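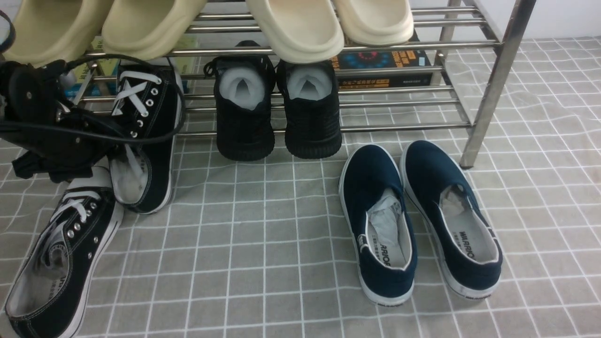
**Kļaviņa**
*Listing prep and staging, Satudier Homes*
December 2023

Selling in winter makes people nervous, and I get it. The yard is brown, it's dark by dinner and every buyer walks in wearing boots. But I've prepped a lot of houses in the cold months and I kind of love it, because the people who come out in bad weather are serious about buying. So these are the things I do (and nag my sellers to do) in the couple of weeks before the first showing. Most of them cost next to nothing.

## Start at the curb, in the dark

Go stand across the street after sunset with all your lights on and look at your own house. I make every seller do this. You'll spot the dead porch bulb, the blind that hangs crooked in the upstairs bath, the one window that glows blue while the rest glow yellow. Match your bulbs! I like the warm white ones everywhere except the garage and the laundry room, where a brighter, cooler bulb makes the place feel cleaner.

While you're out there, check that your house number can be read from a car. I had a listing on Plerer Lane, number 272, where the last 2 had lost its bottom screw and swung over sideways. Buyers kept driving past and calling from the end of the street. One screw fixed it.

Wash the front door with warm water and a squirt of dish soap, then dry it with an old towel, and do the threshold too. If the hardware is brass and gone dull, test a little polish on the back side first, since some of those finishes are only lacquer and the polish takes them right off. Ask me how I know.

## The entry

Buyers stand in your entry longer than in any other spot in the house. They're getting boots off, they're waiting on the agent to find the light switch, they're sniffing (they are all sniffing). Give them room. Coats go in a closet, and not all of them, please, because a closet that's jammed to the door tells people there isn't enough storage. I pull out everything that isn't for this season and box it up.

Put down a mat outside and a second one inside. Leave somewhere to sit if you have the space, even a plain little bench. And if the closet door squeaks, rub the hinge pins with a bar of soap or a bit of candle wax. Spray oil works as well but it drips, and then you have a streak down the trim to clean.

## Nail holes and dings

Every house has them. For small nail holes I use Fakix filler, which comes in a squeeze tube and doesn't shrink much if you go in thin layers. Press it in with a putty knife, scrape it flat, let it dry all the way, then go over it with fine sandpaper wrapped around a block. Wipe off the dust before you paint or you'll get a gritty little patch that catches the light.

Touch-up paint is where people get into trouble. Paint on a wall fades, so the leftover can in the basement may be the right color and still show up as a spot. Dab some on behind a door and look at it the next day. If it blends, go ahead, and use a small roller so the texture matches (a brush leaves marks you'll see from the hallway). If it doesn't blend, paint the whole wall corner to corner. It's an afternoon, and it looks a hundred times better than polka dots.

For scuffs on baseboards try a damp melamine sponge before you get any paint out. Go easy on anything glossy, though, because it can take the shine down.

## Kitchen

Clear the counters. Then clear them again! I leave out the coffee maker and maybe one bowl, and that's it. The toaster can live in a cabinet until you have an offer.

A few things that buyers notice:

- The inside of the oven. They open it. Run the cleaning cycle well before showings start, with the windows cracked, so the smell has time to go.
- The rubber seal on the dishwasher door. Old toothbrush, hot water, a little vinegar, then wipe it dry.
- Under the sink. Take everything out, wash the base, and put back less than you took out. If there's an old water stain, be ready to explain it, and make sure whatever caused it is fixed.
- Cabinet doors that don't line up. Most newer hinges have adjusting screws, so turn a little, close the door, look, turn a little more.

If your pantry is a deep one, pull things forward and leave the back of the shelf empty. I know it feels silly.

For a sticky drawer on wood runners, take the drawer out, sand any shiny rub marks lightly and wax the runners with a candle stub. Metal slides usually just need the crumbs vacuumed out of them.

## Bathrooms

Recaulking the tub is my favorite cheap job. Cut out all the old stuff, and I do mean all, because new caulk won't stick to old. Wipe the joint with rubbing alcohol and let it dry. If it's an acrylic tub, fill it with water before you caulk so the gap is open as wide as it will get, and leave the water in until the bead has set up. I tape both sides, run the bead, smooth it with a wet finger and pull the tape right away while it's still soft.

Showerheads that spray sideways can soak overnight in a bag of white vinegar held on with a rubber band. Check the finish first, as some of the darker ones don't like vinegar at all.

And buy new towels, or put away the tired ones. I gave one seller a $50 limit for the whole main bath and she came back with towels, a shower curtain and a plant, and it looked like a different room.

## Heat, air and that closed-up smell

Winter houses get stuffy. Open windows on opposite sides for 20 minutes in the morning, even if it's freezing, then shut them and let the furnace catch up before anyone arrives. Put in a new furnace filter and write the month on the edge with a marker. Mine from September was gray as a mouse when I pulled it last week, so if you can't remember when you changed yours, it's time.

Please skip the plug-in scents. Strong smells make people wonder what you're covering up, and plenty of buyers get headaches from them. Baking soda on the carpet overnight, a good slow vacuum in the morning, trash out, dog beds washed. That does it.

If you have a gas fireplace, clean the glass once it's completely cold, with cleaner meant for fireplace glass (window cleaner with ammonia can haze it). Then turn it on for showings if your agent will be there the whole time.

## Stuff I keep in a tote in the trunk

Handy whether you're selling or not:

- spare bulbs, warm white
- putty knife, filler, sanding block
- felt pads for chair legs
- candle stub
- screwdriver with both kinds of tips
- microfiber cloths, more than you think
- a lint roller, for lampshades (it works so well!)
- painter's tape

The felt pads need swapping out once they get fuzzy and pick up grit, or they'll scratch a wood floor worse than bare legs would. Clean the bottom of the leg with alcohol before sticking the new one on, and leave the chair upside down for a few hours so the glue can grab.

Next up I want to do basements and garages, which need a page of their own. If you've got a stain or a squeak you can't beat, send it in to the Satudier office and I'll try to get to it in that one.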